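Workshop notebook, Pladeck bench room
August 10, 2018

Sorting the loose hand tools before the Ondari job comes back in October. The drawers had got to the stage where it was quicker to buy a thing than to find it, so everything is coming out onto the table and going back by type.

Started with striking tools. The claw hammer with the black grip stays out for general use. The metal part of the shaft still has its orange-red label band, and I have left it on as it makes that one easy to pick out from the Rirkow hammers. Those go back to Rirkow with the next delivery.
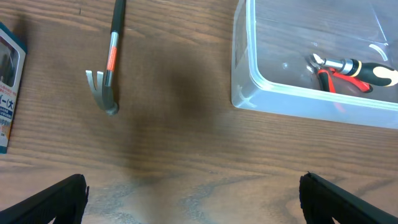

Clear bins for anything small, as agreed. They stack well enough and you can see what is in them without taking the lid off. The old tins are to go. Length of bin that fits the second shelf is 310 mm. The shelf is nominally 300 deep, so they stand proud by 10 and the door on the left side won't shut. Either we turn them sideways or take the door off. I would take the door off. It has been sticking since the damp spell anyway.

Packaged items: keep them in the packet until needed, and put them upright so the print can be read. Where the label is in Japanese, write the size in English on a bit of masking tape and stick it on the back. The large and the ordinary have been mixed up before and we only noticed once the packet was open.

Rang Peeters about drawer liners. They can do 2 rolls this month at the old price, the rest later. Ordered the 2. Colour is whatever they have.
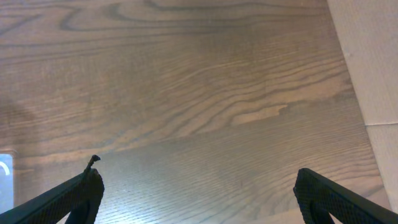 Table top. Strong grain on it, which looks nice and is a nuisance for finding small screws. Dropped one this morning and spent ten minutes going over the surface with my hand. Suggest a plain mat for fine work. The overhead light doesn't help, you get glare off the finish if you sit on the wrong side. Try the desk lamp from the store and leave the main light off at that end.

Also to do:
Wipe down the table with a barely damp cloth, no solvent.
New labels for the shelf edges, 300 to a box, one box is plenty.
Find the missing key for the tall cupboard.
Ask Ondari if they want their clamps back or if we are keeping them.

Pliers and cutters on Monday. Screwdrivers after that, if there is any room left in the second drawer.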